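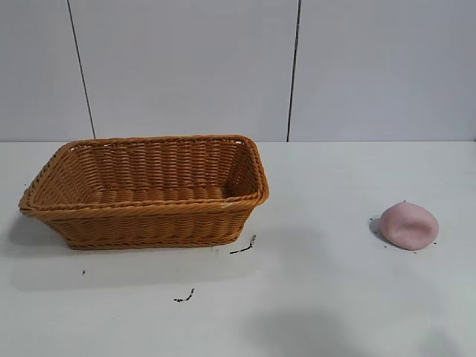 I get asked about once a month when a robot is going to come and tidy my kitchen, and after my trip to Cloditz in July I can at least say what's holding it up. Soft things! Give an arm a tin and it's happy all day. Give it something like a squashed bit of dough and ask it to pop it in a basket, and suddenly everyone in the room goes quiet.

Shaohua Li, who showed me round Lutero, reckons hers gets it right up to 80 times in a hundred, which sounds brilliant until you think what I'd say if I dropped every fifth bread roll on the floor.

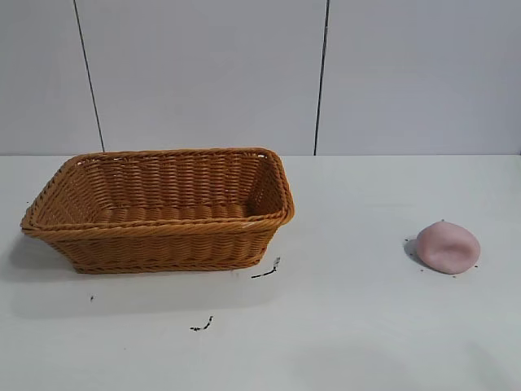
Grip too hard and you leave a dent, too gently and it slides away, and then there's the rim of the basket to get over. My granddaughter (she's 2) manages all that without looking. Shaohua wants another 1000 tries before she'll even talk about laundry, and crumbs on the worktop are a separate job again.

So I'm keeping my dishcloth for now. If anyone at Bindport has seen one do better, do write in, I'd love to come and have a look.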